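**Clirum bring the house down at Moser Hall, and a third show is on the way**

What a night! Clirum played the second of their two hometown shows to a packed Moser Hall, and by the time the lights came up people were still singing the chorus of "Pudach" out on the footpath.

The five-piece came on at 8.30 and went straight into the new record, with Fredy Betancur on accordion and the Cáceres brothers, Kevin and Yhon, trading vocals from opposite sides of the stage. They got through 14 songs, most of them from *Umia*, their second album and easily their best (the brass on the title track is something else live). The hall holds 1,620 and both nights sold out.

The big surprise came near the end. Kevin stopped the band, asked for the lights to go down and called out Lertchai Wattanapong, who hasn't sung with the group since their pub days. The roar was enormous! He did two songs, a slow one on his own with just Yhon's guitar behind him and then a flat-out version of "Colour Me Gone" that had the whole balcony on its feet.

"I only told my mum," Wattanapong said afterwards, still catching his breath. "I was rehearsing in the car so my housemates wouldn't hear."

Promoter Lorne Beaudoin said the waiting list for returned tickets had reached 2,143 names by the afternoon of the show, and that was enough to get everyone talking about another date. The band agreed backstage, and a third night has been added in June at the same venue. Support acts are still being worked out, but the horn section will be back, and so will the long version of "Pudach". 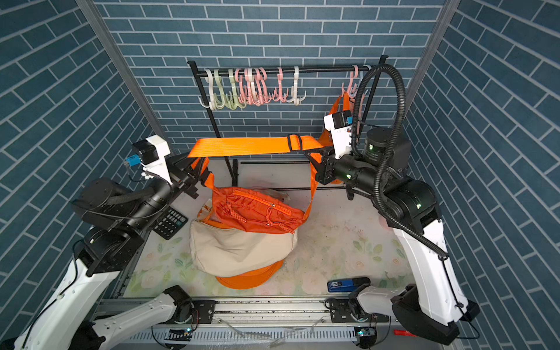 **Will Wattanapong sing at the June show?**

He's booked for the full set this time, and he and Kevin are writing a new song together for it.

Tickets for the extra night are $30 and go on sale from the Moser Hall box office at 9 am tomorrow.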